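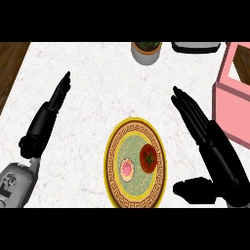 MEDIA RELEASE

Povach youth service week opens for sign-ups

30 June 2023

I've been itching to share this one! After a long winter of phone calls, borrowed minibuses and a lot of prayer, Povach Youth Missions is opening sign-ups for our November service week, and we'd love your young people to be part of it.

If you haven't met us before, we're a small outfit that links church youth groups with towns that could use a hand. I started Povach out of the back of my station wagon (it still smells of paint) and I still answer most of the emails, so be patient with me if you write in all at once.

This year we're heading to Konier and Claner, two farming towns that share one footy oval and a very good bakery. We have room for 100 young people aged 14 to 18, plus their leaders. Mornings are for work: painting the Konier church hall, mending fences, clearing gardens for older neighbours and helping in the school breakfast kitchen at Claner. Afternoons are a kids' club run by the teens themselves, with songs, games and a Bible story. Evenings we eat together, sing a bit and talk over the day. Lights out is 10.30 and yes, I do come round and check.

What it costs

The week is $500 a head, and that covers meals, the bus from our depot, a shirt and a mattress on the hall floor. Please don't let the money stop anyone. The Afolabi Fund has put in $2,000 for families who need help with fees, and a quiet word from a youth leader is all we ask for. No forms about your income, I promise.

Training comes first

Every group does a training day before we leave. We cover listening well, working safely with kids, and how to share your faith without making a neighbour feel cornered on their own front step. Leaders need a current working with children check, and I'll need to see it before the bus goes.

I went on a trip like this when I was 15. I was hopeless with a hammer and terribly shy, and an elderly lady fed me scones for a week while I painted her gate the wrong green. I still think about her kitchen table and the way she prayed, and I'd love another lot of kids to have a week like it.

How to sign up

Ask your youth leader to get in touch through the Povach office, and I'll send out a pack with the packing list, consent forms and bus times. Groups of any size are welcome, even if your group is two cousins and a guitar. Bring boots and a hat!

ENDS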